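November 12, 2020
Kittipong Chuensuk

4. Pattern fatigue in rented rooms

4.1 What we asked

Most of the work on wall coverings and comfort looks at color alone. Warm vs. cool, dark vs. light. Pattern gets a line or two, usually at the end. We wanted the reverse: keep the colors close together and let the pattern change, then see how long people can live with it before they start to mind.

Tenants came from two buildings, Kiltent and Skornetti, both let by the month. 133 people signed up in May and kept a short diary for 30 days. Each evening they wrote down how long they had been in the main room, what they did there, and whether the walls had bothered them. Free text, no scale. We tried a scale in the pilot and people just circled the middle.

4.2 Rooms

Kiltent rooms are small, one window, and had plain painted walls until the spring. Skornetti rooms are bigger and came already papered. The old paper was left up where it was sound. Plaids, small florals, a wide stripe, plus a few rooms in plain cream as the comparison. All new paper was hung by the same firm (Šimkus) so seams and corners would be of the same quality. Bad seams were the top complaint in the pilot and we did not want to measure seams again.

Lighting was left as found. This is a weakness, see 4.5.

4.3 Diaries

900 entries were long enough to code. Two readers, working apart, then a meeting to settle the differnces. Entries that only said "fine" or "same" were kept out of the coding but left in the day counts.

Plain rooms drew few remarks of any kind. Florals drew remarks early, mostly kind ones, then almost nothing. Plaids went the other way. Quiet first week, then more comments, and the comments got sharper. Tenants wrote about the lines not meeting at the corner, or about following one stripe with their eyes while on the phone. One man moved his desk so he faced the door.

Color did matter some. Pale plaids on a white ground were put up with longer than dark ones, and the word "busy" came up less. Figure 3 shows a plaid of the pale kind.
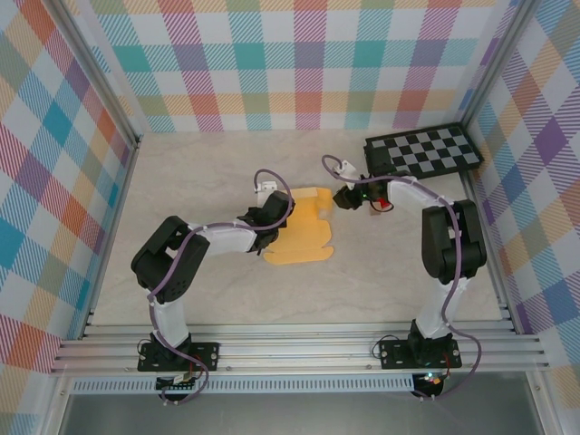 Figure 3. Pale plaid on white, carried over three walls.

Does a pale plaid tire people less than a dark one? In our diaries it took longer for complaints to start, but once they did start they were much the same complaints.

4.4 Sleep

Some tenants used their main room as a bedroom and we had hoped to say something on sleep. We can't say much. A few had a Dodow by the bed and wrote more about that than the walls. Entries made late at night were shorter and crosser in every kind of room, plain ones too.

4.5 Limits

Tenants were not assigned to rooms by chance. Skornetti has the better light, and most of the florals. One month is short. Also people who dislike pattern may of turned down a papered room before we ever met them, so the real dislike is likely higher than what we report. A longer run with the rooms swapped halfway is the obvious next step, if the landlords agree to it.

Contact: Kittipong Chuensuk | © 2020 The author. All rights reserved. | Back to top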